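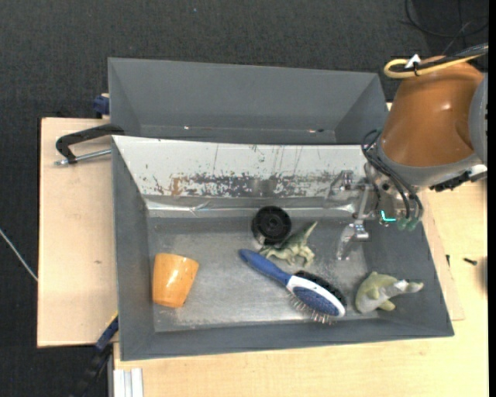 Segundo Frida Damgaard, uma máquina só vai arrumar a casa de alguém no dia em que souber o que fazer com a gaveta das tralhas, e até lá ela continua a confiar nas próprias mãos. Ouvi isto logo à entrada do dia aberto da Lutik, em maio de 2021, ainda de casaco vestido, e confesso que a frase me acompanhou a tarde inteira.

Fui com a minha irmã, que queria ver se já podia despedir-se do ferro de engomar (não pode, coitada!). Recebeu-nos Till Vogler, com uma paciência de santo para as perguntas de toda a gente, e levou-nos primeiro à parte de que mais gostei - a de apanhar coisas misturadas. Eu imaginava caixas todas iguais, como nas fábricas da televisão, e afinal o trabalho é com o que anda lá por casa: um copo cor de laranja deitado, uma escova de cabelo de duas faces, um tubarão ou peixe de brincar, um bicho verde-claro meio entalado entre o cabo da escova e uma peça preta redonda. Quem tem netos conhece bem este género de monte.

Perguntei ao Till o que custava mais. Respondeu que um copo se pega por muitos lados, mas que uma escova tem cabo, cerdas e picos, e que decidir por onde lhe pegar é meio trabalho feito. O caderno de tentativas daquela semana ia em 1.836 linhas, e ele folheou-o para nós com um orgulho que me enterneceu.

Bjarke Lauritsen, que fez a visita connosco, achava que para uma loja já servia, desde que houvesse alguém por perto. Para a minha cozinha, eu ainda não a queria. Mas gostei muito de lá ir, o café era bom, e em agosto há outra visita, com inscrição até 67 pessoas. A minha irmã já pôs o nome.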